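Covering a white tabletop – paper or mat?

Nirngate
I have a white laminate table, 137 cm long, and every small item I sort on it disappears in the glare from the ceiling panel. The surface also picks up pencil marks that need solvent. I want a cover that lies flat, kills the reflection and can be replaced cheaply. Tape residue is a concern. What weight of paper should I buy, and how is it held down?

Stero
Use unbleached kraft, 60 gsm minimum. Lighter stock wrinkles as soon as you lean on it. Cut it short of the table on every side so the edges don't catch your sleeves.
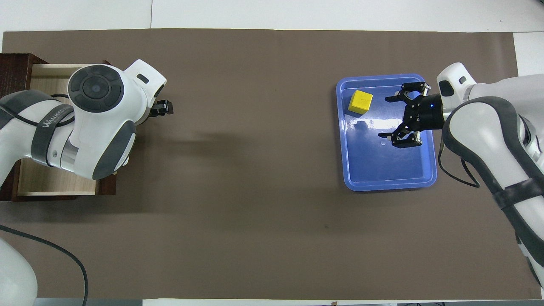
Store the roll upright in a dry room. If the cut sheet curls, roll it against the curl around a tube and leave it overnight. Low-tack masking tape at the corners is enough – pull it off within 3 weeks or the adhesive starts to transfer.

For small parts, add a tray with a raised rim. Paper stops glare but it does not stop anything from rolling off the table.

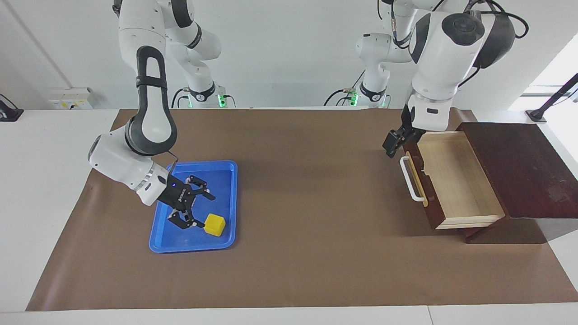
Brown paper with a blue tray on top.

Ševčík
Kraft is fine for dry work only. Any oil goes straight through it. I switched to a rubber mat and wipe it down in the evening. It costs more up front and smells for a month.

Plustness
Same problem, same table color. Gray felt. Collects lint, otherwise ok.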